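From: Rezaul Biswas
To: packing-list
Subject: Re: Re-using boxes after the tape was pulled off

Evdokia Gavalas wrote:
> We get back a lot of cartons from the Ocampo store and I would like
> to send them out a second time. But my helpers pull the tape with
> the hand and the top paper comes away with it. Is a box like this
> finished, or can I put new tape over the damage? I have 13 of them
> standing in the hallway and I don't want to throw them all out.

Hello Evdokia, hello all,

I had the same question two years ago, when I started to send ceramic parts from home, so I will write what I do now. Maybe others have a better way.

First I look at where the paper is gone. If it is only on a flap, and the strip is narrow, I keep the box and use it for light things, up to 5 pounds. If the tear goes over a fold or along a corner, I don't ship in it any more. The outer paper carries much of the strength, and when you can see the waves inside, the board bends there very easily.

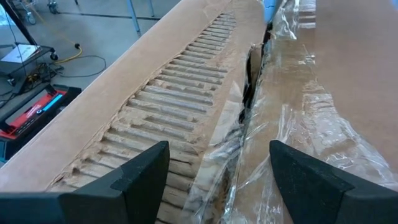
New tape directly on the open waves does not hold well in my experience. It sticks to the loose fibers, and the fibers come off with it. I cut a patch from another carton, glue it over the bare strip with white glue, and leave it under some books until the evening. Then the tape goes on top of the patch and reaches at least 2 inches onto good paper on both sides. Press it from the middle to the outside, otherwise you get wrinkles and the next person can lift it with a fingernail.

For opening, please ask your helpers to cut the tape along the seam with a short blade and leave the rest of it where it is. Old tape that sits firmly does no harm -- I only cover the old labels. Uriel Lozano wrote here in November that he warms the tape with a hair dryer before he pulls. I tried it with three boxes and it worked on two.

The ones you cannot save are still good for dividers and corner pads. I would not put them into recycling before you have cut out the flat parts.

One question back: are your cartons single wall or double wall? With double wall I would be less strict.

Best regards,
Rezaul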